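Sorting the Supply Shelf at Clurnby

The back room at the Clurnby center was cleared and put in order over the summer. The job took in the long table, the shelves by the door and everything that had piled up in cardboard since last October.

The rule for the small items was simple. Anything that stands up by itself goes in a slotted basket. Anything flat or loose goes in a drawer. Bottles are kept upright with the caps showing, so they can be told apart from above without lifting them out.
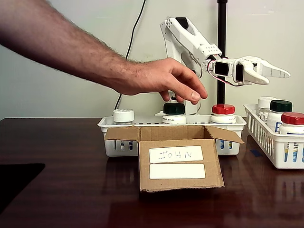 White pill bottles in a white slotted basket, with white, green and red caps. An open cardboard box is in front.

The baskets came from Tamon and replaced a set of deep tubs that were hard to see into. They wipe clean and can be moved from the table to the shelf with everything still in them. The cap colors are also written on a card taped inside the cupboard door, next to the list of what is due to be replaced.

Cardboard is kept only until a delivery has been checked. After that the boxes are flattened and put out with the paper. The shelf labels were printed on a roll of 300, and there are plenty left for the hall closet, the next room on the list.

Posted August 22, 2023

Recent galleries
Flamotden Hall: New Shelving
The Amato Kitchen, Before and After
Clurnby Tool Closet
Packing Up the Reading Room
Coat Hooks and Benches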